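5.2 Failure analysis: small flat parts on the stone-pattern top

Most of the losses in the key task came from one place. We ran 200 attempts on the Mimerell cell with the Hillow policy, no retuning between runs, and logged every stop. The fault that matters here is the early close: fingers shut above or beside the key, the gripper reports a completed grasp, and the arms go on to the handover with nothing held. No alarm. The controller sees a closed gripper and carries on. That second part is a safety matter as well as a task failure and we treat it seperately in 5.3.

First guess was calibration. Wrong, or mostly wrong. Wrist camera offsets were rechecked with the Wainwright target and came back within 2 mm, same as before the trials. Swapping the left and right cameras moved nothing. What did move the failure rate was where the key lay relative to the veins in the surface, and where the shine from the overhead light fell. A thin pale key against dark branching veins gives the segmenter very little to hold on to. The key tag, being blue, was found nearly every time, and in a fair number of runs the policy then drifted toward the tag and closed there instead.

Fig. 4 gives the working views. Other items were left out on the table in all runs, as the task requires clutter.

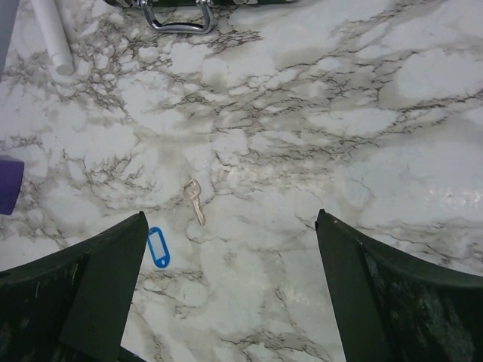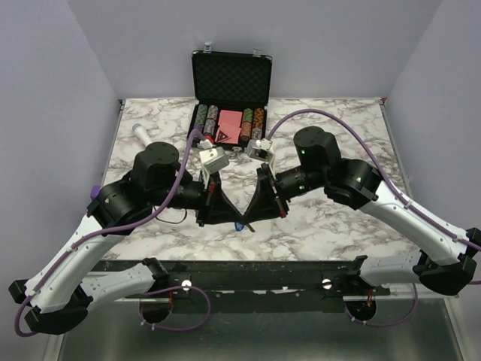
Figure 4. Key task on the stone-pattern top. First panel: wrist view, key and blue tag between the open fingers, glare at right. Second panel: both arms over the table, grippers close together at the center, open poker chip case behind.

The second failure is contact between the two grippers. The reach zones overlap at table center by design (the handover needs it) and the only guard is a software distance limit. With the limit set at 50 mm the handover could not be completed at all, so it was lowered for the trials. After an early close the receiving arm still comes in for a part it expects to be there, finds no resistance, and keeps closing distance. Up to 70 of the logged stops were finger-to-finger contact of this type. Speeds were low and no finger broke — but a stop by motor current is a late stop, and we don't reccomend relying on it.

Changes tried so far. A finger width check before the lift: catches the empty grasp when the key lies flat, misses it when the key is pinched on edge, width reading is too close to zero either way. Diffuser on the overhead light: helped with glare, did nothing for the veins. Clalon depth filter: too noisy at this part thickness, dropped. The width check stays on for all runs in Section 6, with a hold on the second arm until it passes.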